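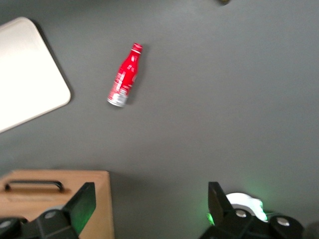 Where do the little things on a tabletop go at the end of the day?
Back to a place of their own, and the Stelholm tabletop program was put together to help households decide where that place should be.

Brodevitz, April 25, 2022 — Galli, the home goods shop that has been helping local families settle into their kitchens for longer than most of us care to admit, is delighted to announce Stelholm, a friendly new program of tidying classes and small storage pieces made for the table, the counter and the shelf by the back door. The program was developed with the storage makers at Zinix, and it begins with the kind of everyday items that pile up by suppertime: a drink bottle, a sponge, a box of snacks, a tray that somebody meant to put away.

"We all have that one table," said Gemma Fiore, who leads the program for Galli. "Mine had a bottle on it for most of last winter, and I walked past it every morning with my coffee. What I love about these classes is that we start small. You clear one surface, you give each thing a spot, and then you go home and have your dinner!" 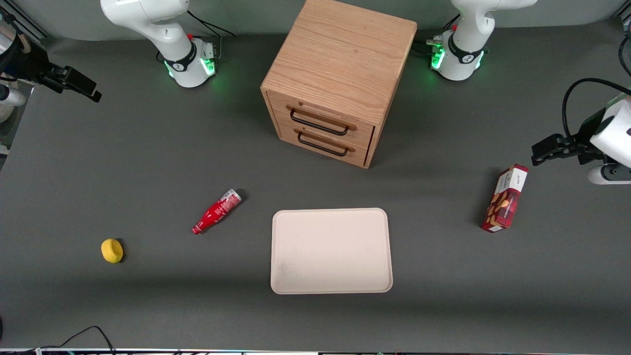
Classes run for one evening and are open to adults and to older children who come along with a grown-up. Everyone works at a table with a handful of ordinary household items and a small set of drawers, and the first half hour is spent simply talking over what belongs in a drawer, what can stay out on a tray, and what ought to go back to the sink or the pantry. There is no right answer — a sponge lives in a different place in every house we've ever visited — and people are welcome to change their minds.

The opening season has room for 300 guests, and registration is now open at the Galli front counter in Brodevitz. Further evenings will be added in July, along with a class on packing up a kitchen for a move, a subject our customers have been asking after for a good long while.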